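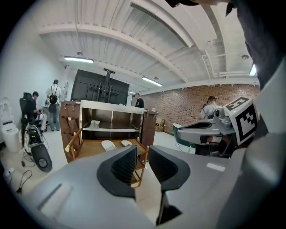

Wrist view from the left gripper. The right one, with its marker cube, is at the right edge.

Ribbed pads or smooth pads for handheld gripper recording?

Posted 9 February 2026 by Silletent

I am comparing two finger sets on a pair of handheld grippers with wide-angle wrist cameras. Set A is the ribbed black pads in the picture. Set B is smooth silicone of the same outline. I recorded 183 takes with A and the same with B, picking up light household items from shelves. Set A drops fewer items, but the tracker on the second gripper loses its marker cube more often in those takes – nearly 16 percent of them have a gap. The pads should have no effect on tracking. Camera settings were locked at the same exposure for both. What should I check first?

Gurnau

Check how people hold the tool. With a grippier pad they tend to come in at a steeper angle, and the cube turns edge-on to the other camera. Plot marker yaw at the start of each gap. If the gaps bunch up past a certain angle, the pads are only changing the approach. A cube with two faces in view at once should survive most of this, so also look at your minimum tag size in the detector. Near the rim of a wide lens the tag gets small and bent, and a default threshold will throw it out.

Sullora

Had the same thing, was the lights. Try a shorter exposure.

Karunaratne

Exposure was locked, so I would put that second. Before plotting anything, redo the lens calibration with the board held out toward the corners. Ours was fitted mostly on center views and the corner error was bad. After refitting, we reran the detector on 1,314 stored clips and most of the gaps closed without new recordings. Then alternate A and B within one session, same operator. If all of A was recorded before all of B, you can't separate the pads from practice.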